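Brenelside Kitchen: simulated counter-top manipulation with camera tilt

Data card and usage notes, release 4
Last edited 14th February

Summary

Brenelside Kitchen is a set of 2,000 simulated episodes recorded with a two-armed robot at a stone kitchen counter. It was made to test whether a policy trained on level head-camera views still works when the camera is pitched and rolled. Small objects such as a cup, a spoon and leafy green items are placed on the counter, and the policy has to pick a named object with the right arm. The left arm is held in a raised rest pose and is not scored.

All images are rendered. There is no real-world footage in this release.

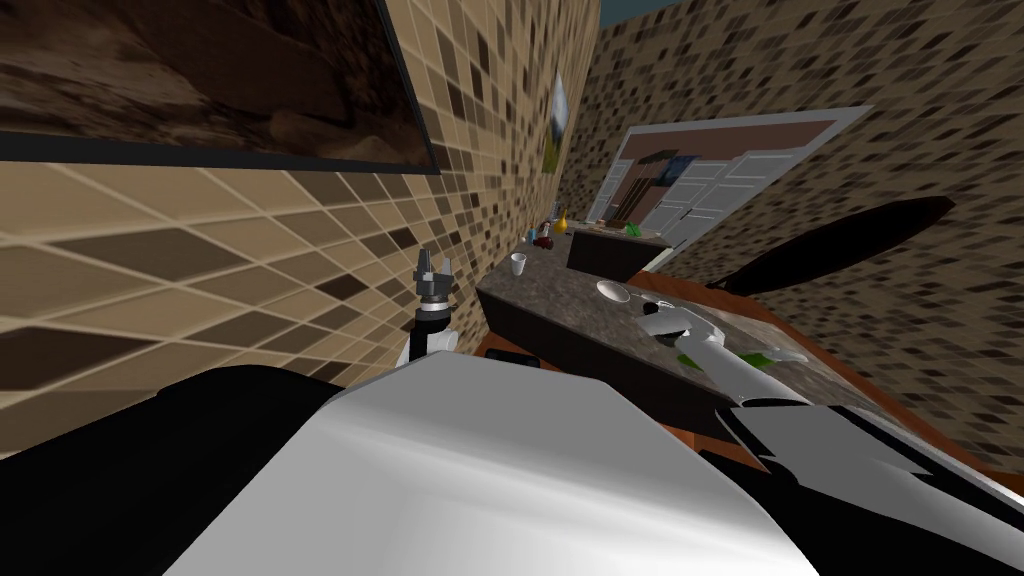
Each episode is stored as one folder with RGB frames, joint positions for both arms, gripper opening, the camera pose in the robot base frame and the text instruction. Depth is rendered on request by the replay script and is not shipped. Joint positions are in radians, distances in metres. Episodes that ended in a simulator fault were removed before numbering, so the episode index has no gaps.

Method

The baseline, Flurkex, predicts gripper motion in the camera frame and converts it to the base frame using the stored camera pose. The comparison model, Gautam, predicts joint targets directly and never sees the camera pose. Both were trained on the same episodes with the same image encoder. Training views were level; test views were tilted. We held back 200 episodes for testing and ran 6 random seeds per model.

Flurkex kept most of its level-view success under tilt. Gautam did not, and its usual error was to close the gripper short of the object along the length of the counter. Per-seed scores are in the results folder. We have not tested either model with a wrong camera pose.
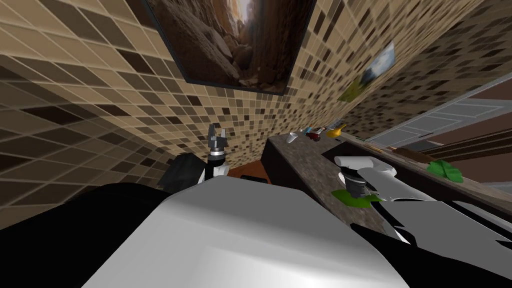
Nadiia Zhuravel

Known limits

The robot's own body takes up a large part of many views and can hide the near side of the counter. Masking it out lowered the scores of both models, so the masks are off by default.

The mosaic wall texture is the same in every episode. A model may learn to read tilt from the tile lines, and results should not be assumed to carry over to plain walls. A version with changed wall textures is planned for September.

Flat green items are the hardest targets. The gripper often covers part of them before contact, and the instruction text does not say which one is meant when two are present.

Replay

The replay script needs the Alix scene loader, version 4 or later. Older versions load the counter at the wrong height without giving a warning. Set the episode index and the output folder in the settings file, then run the script from the top folder of the release.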